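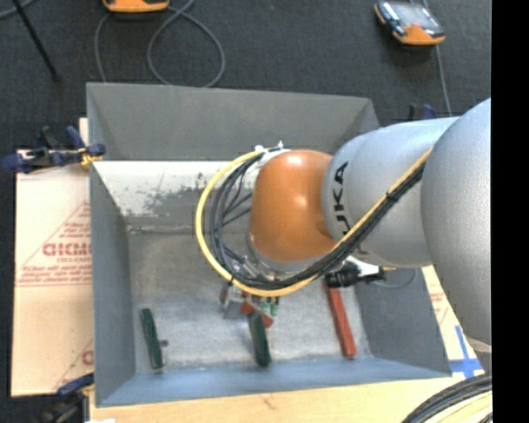 Slide 1. KUKA arm over the metal bin, with three bars on the bin floor.

Search this site Enter keywords

Speaker notes: House rules for a bin-picking cell
Manaia Dunstan
9 min read

Good morning, everybody, and thank you for coming to the early slot. Leave the first slide up while people find their seats. I like to let a room look at a real bin for a minute before I start talking about rules, and I do tend to talk, so enjoy the quiet.

(Wait for the door to close.)

I want to spend our time on the small written rules that keep a cell like this pleasant to work in. The big safety standards matter a great deal, and your risk assessment has to come first. If you haven't done one, please come find me at the break and we'll have a friendly chat. What I have for you today sits underneath all that, the page you tape up by the door.

Our page started on the Skurach project, and I'm a little embarrassed to say it had 31 rules on it. People were very kind about it and then went right on doing what they'd always done. When we moved to Brurkance we cut it down to seven, and those seven are still with us. I'll take you through the ones that get the most questions.

Slide 1 still up. Cables.

Look at the yellow cable and the black bundle going around the orange wrist. See how much loop there is on the left side? Our rule is that any change to the cable dressing gets a slow run through the full reach, at the lowest speed your controller offers, with one person on the pendant and one person watching the loops and doing nothing else. Please don't let the watcher hold a clipboard. I have been that watcher, and I wrote down a lovely note about the lighting while a connector worked itself loose.

The black tie on the cables where they cross the KUKA link is worth a look too. Ties go on the inspection sheet by position, so the next person knows where each one belongs.

Then clamps. You can find three in this picture, two on the left side of the bin and one up behind the arm. A bin that shifts a little will spoil a whole afternoon of picks, and you'll blame the vision system first — I always do. We check every clamp by hand before the first cycle and again after any contact with the wall. Write the contact down even if nothing seems to have moved. On the Clitari trial we logged 456 cycles before somebody asked whether the bin was where we had left it, and I had no good answer to give.

(Pause here. People usually laugh, and somebody usually has a worse story. Take one, only one.)

Parts in the bin. Two green bars and a red one on this slide, lying nearly parallel. Our rule says you record the starting layout before each run, and you never reach in to tidy it while the arm is enabled. Stop, lock out, tidy, record again. It takes about 70 seconds when you're in practice.

Next slide, the Subramaniam checklist. Read the first two lines aloud, then hand out the paper copies. There are 64 in the box, so ask folks to share if the back row fills up. Mention that the revised page comes out in January and I'd love their comments before then.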